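Lăcrămioara Gavrilă
28/03/2025

OK so I have now read the third article this month telling me that foam letters on the table are how a kid learns to read. I have questions.

First one. Who is sorting them? Every one of these pieces has the letters laid out by theme or by sound or by the first letter of everyone's name, and the child "explores." My experience is that I sort and the child leaves.

We have the Vovora set. It was 27 pieces when I bought it in January, which already bothered me, as the alphabet I know has 26. The extra one is a second E. One extra E! Try spelling "cheese" with that.

Now down to 24. I know where one of them is (behind the radiator, been there for weeks, I can see it and can't reach it).

The plates thing is what set me off today. You put out plates, one pile of letters for each plate, and supposedly the plate "gives the letter a home." Aurel Pană has a long post on this, over 2,000 words, and I read all of it on my lunch break so you don't have to.

His claim is that kids sort better on plates than in bowls or boxes because they can see everything at once. Fine. Plausible. His evidence is his own two kids and a neighbor's.

He also says any plates will do and then links to the Dolura ones. Come on.

I did try it. Plates in a row, letters all over the table, me sitting on my hands like the post says. First round: vowels on one plate, everything else on another. The third plate was for "letters we're not sure about" and I'll let you guess which plate won.

Second round we did letters with curves, letters with straight lines, letters with both. That one went better, I'll admit it. There was a real argument about whether J counts as straight. I said both, I was overruled.

But is that reading? That's sorting shapes. You could do it with pasta. I'd like somebody to show me the step where the plates turn into words, and every post skips it.
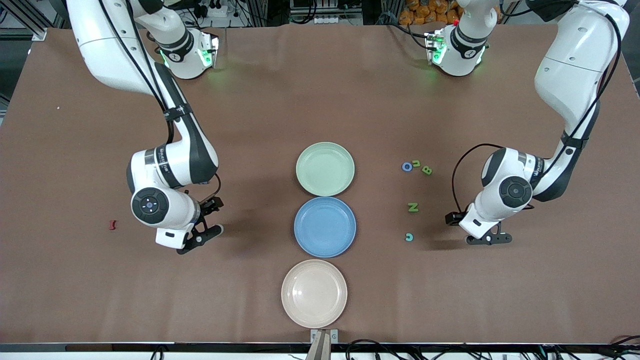 And about the table, since people asked last time. Plain brown, no pattern. On our old flowery tablecloth you could lose a letter in plain sight. That's the only piece of advice in Pană's whole post I'd repeat to a friend.

Spacing matters too, I think. If the plates are close together the letters slide from one to the next and then you're refereeing. I leave a gap now.

Someone is going to tell me to buy the Menon wooden ones. I've looked. I'm not paying that for letters that hurt more when you step on them.

Someone else is going to tell me about the 128-piece tub with the lowercase and the numbers. No. I can't keep hold of the ones I've got.

Where I am with this: it fills a rainy half hour – and the foam is quiet when it hits the floor. I'd do it again. I don't believe it teaches reading and I'd like the articles to stop saying so.

If you've got a kid who went from plates to spelling, tell me how long it took and what you did in between. Not "it just clicked" please.

Also taking suggestions for the radiator. The ruler is too short.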